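Right, so the kettle's on, the back door's open and I have finally got round to writing up the Great June Clear-Out of the tea corner, which I promised you all a good while ago and then didn't do (sorry to the two people who asked, you know who you are).

For anyone new, the tea corner is the bit of worktop between the fridge and the window. It started as a kettle and a tin. Over the years it has spread like bindweed. When I pulled everything off it last month I counted 41 things that had nothing to do with hot drinks, including a bicycle pump, three dead torches and a birthday card I'd bought for my cousin and never posted. I found 18 teaspoons too, which explains why the drawer's been so empty.

My rule was that everything had to come off before anything could go back on. I know people say do a shelf at a time but I'm hopeless at that, I just shuffle things from left to right and call it tidying. So it all went on the kitchen table and the floor and for one whole afternoon you couldn't get to the bin.

The worktop itself was a horror. There was a ring where the sugar jar had lived that I thought was part of the pattern. I went at it with bicarb and a drop of hot water, left it while I ate a sandwich, and it came up lovely. The wall behind took longer because of the splashes, and I'd recommend an old toothbrush for the bit where the tiles meet the worktop. Do wear an old top. I didn't, and now I have a new old top.

Then came mugs. Oh, the mugs. I drink from the same two every day and I owned enough to serve a rugby club. Heledd Gronow from two doors up came round to help and she was ruthless – she held up each one and if I didn't say something nice about it straight away it went in the box. I managed to sneak back the one with the badly drawn heron. The box went up to the charity shop in Grirncombe, and I came home with a milk jug, so not a total victory, but it's a very good milk jug and it was only £2.

What I kept, and what I've fallen back in love with, is the steel. I'd got a couple of plain stainless cups pushed right to the back behind the fondue set, the straight-sided sort with no handle, and I'd forgotten how nice they are. They don't chip, they don't stain like the white mugs do, and cold water out of one on a warm day tastes like being at my gran's caravan. Not much good for tea though! You'll burn your fingers and your lip in one go. I use them for water, for squash, for rinsing paintbrushes once in a while (not the same one, before anybody writes in).

They do show every mark, mind. Hard water is the enemy here and if you leave them on the side to dry on their own you get those cloudy spots all over. I rinse them hot, shake them over the sink and dry them straight off with a proper cotton cloth. The cloths I like are the Clirkix ones, they come in a pack and go softer every time you wash them. Once a month or so I swish a bit of white vinegar about inside, give it ten minutes and rinse well. Don't use the green scratchy pads. I ruined the shine on a perfectly decent saucepan that way and I still feel bad when I see it.

The same goes for anything black and glossy, which I learnt when I got carried away and decided I wanted a smart black board to stand the drinks things on. It looks wonderful for as long as it takes somebody to pour a glass of water. Every drop sits up on it like a bead and there's no hiding it, and if you wipe it with a damp cloth you only push the water into streaks. The trick is two cloths, one to lift the wet off (dab, don't drag) and then a dry one to buff. It takes half a minute. Whether you want to spend half a minute every time you have a drink is between you and your worktop.

I nearly sent mine back to Grorano, but I've decided I like it more than I mind it. It makes the corner look like I meant it. On a bright morning you get the light bouncing off and every crumb looks enormous, so I've moved the toaster to the other side of the cooker, which I should have done years ago anyway.

So what's on there now? The kettle, the tea caddy, the coffee, a small pot with six of the teaspoons in it, the two daily mugs on hooks, the steel cups upside down on a folded cloth and the milk jug with nothing in it, looking pleased with itself. The fondue set has gone to live in the loft. I spent £40 on the whole business if you count the board, the cloths and the hooks, and I'm counting the jug separately because it wasn't in the plan.

Next on the list is the cupboard under the sink, and I'm dreading it. There's a Nguyen-Tran water filter in there still in its wrapping, and what must be 200 carrier bags inside another carrier bag. If anybody has a clever way of storing bin liners so they don't unroll themselves in the night, please put it in the comments, and if you've got a steel cup tip I've missed I'd love that too.

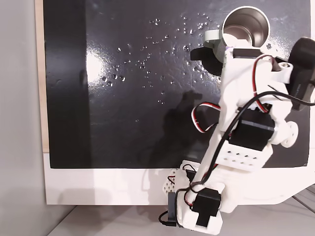 Anyway, the kettle's boiled and clicked off twice while I've been typing this, so I'm off to make that tea. Heledd is coming round at four with a lemon cake and I haven't got a clean plate in the house.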